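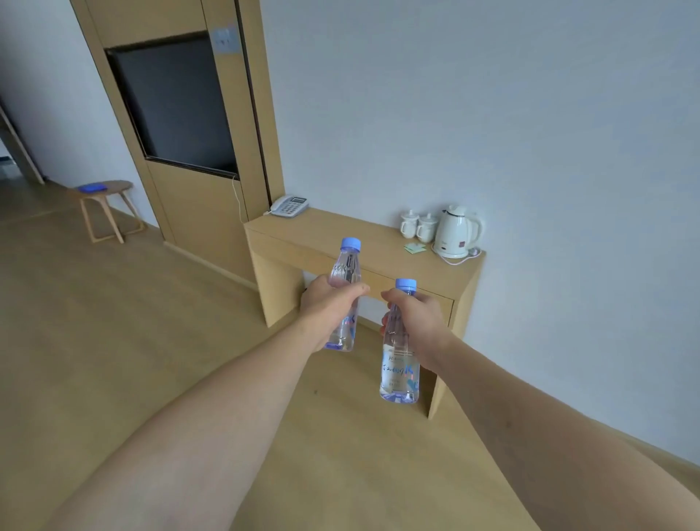 Yến Đoàn wrote in to ask whether a machine could take over the drinks tray yet, as she refills one every morning and would gladly hand it off. I love this question! The short version is that parts of it are getting close, and the parts that aren't are the ones you and I do without thinking.

Take two water bottles, one in each hand. You tilt one, hold the other by the neck, and your fingers never squeeze hard enough to dent the plastic. A gripper has to work that out each time. Clear bottles are tough on cameras too, because light goes straight through them and the edge the machine wants to find keeps slipping away.

Chores I'd hand over now

Vacuuming a hard floor. Wood-look flooring with no rugs is a robot vacuum's happy place. Lift stools and cords first - a loop of kettle cord hanging over a table edge is fine until it reaches the floor.

Moving full bins from one end of the shop to the other. At Gruvside they run a little cart on a taped route, and Hiếu Doãn tells me it made 62 trips one Monday and stopped for help on 9 of them. Most of those were a broom left across the tape.

Chores that are nearly there

Setting out bottles and mugs. Arms can do it if everything starts in the same place. To give one a fighting chance (or a kid, or a sleepy houseguest), try these:

Keep bottles in a shallow crate with dividers so they stand straight.
Turn all the mug handles the same way.
Put tea packets in a small dish. Flat paper on a flat table is miserable to pick up, even with fingernails.
Leave a hand's width between the kettle and anything with a lid.

I tried that layout at home for most of September and it cut my own tray time down to some 30 seconds, no robot required.

Chores I'd keep

Opening a new bottle. One hand holds, the other twists, and then the seal lets go all at once and a too-firm grip gives you a wet table. Thoa Kiều has been testing a two-arm setup at Wemau and got 11 caps off in a row before number 12 went everywhere. She was thrilled. So was I!

Anything with a full kettle. Please do that one yourself for now.

Wiping around cords. Cloth and cable both flop, and a machine that gets hold of one tends to bring the other along.

If you want to test a helper of any kind, start with empty bottles with the caps on. Then fill them a third of the way, which is harder than full because the water sloshes. Full ones come last, over a tray with a towel in it.

Next time, folding fitted sheets, which I can't do either.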